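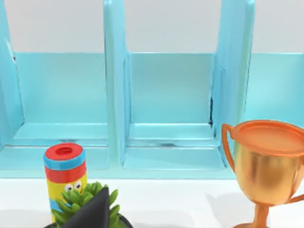 Right, Zalleck update, as promised. Spent most of the week collecting demos in the sim and my wrists know about it.

The job is simple on paper. You drive the arm, do the task, save the episode, reset, go again. We're at 2384 saved episodes now and I'd say over 7 hours of that was me fiddling with resets.

Benjamín Tapia asked why we don't just script it. We tried! The scripted ones all look the same and the policy gets lost the moment an object lands somewhere new. Mine are wobblier and it seems to learn more from them (early days, don't quote me).

Biggest lesson so far: keep the dithering out. If I hover for ages wondering where to go, the model learns to hover as well. I've binned 4 whole batches from January for exactly that.

Second thing, watch the close-up views before you save. I used to check only the wide camera and missed loads of bad ones.

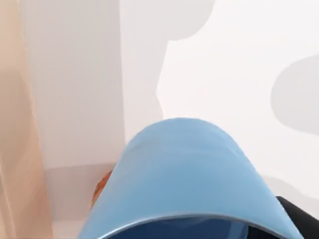 Big blue curve, bit of dark in the corner, probably the gripper. Good luck, little network.

Views like that are murder to label by eye, so I've started scrubbing back a few seconds and tagging the whole episode in one go. Much quicker.

Next up is training on the lot, with 8 seeds if the Stollura machine is free. Will post the curves, even if they're ugly.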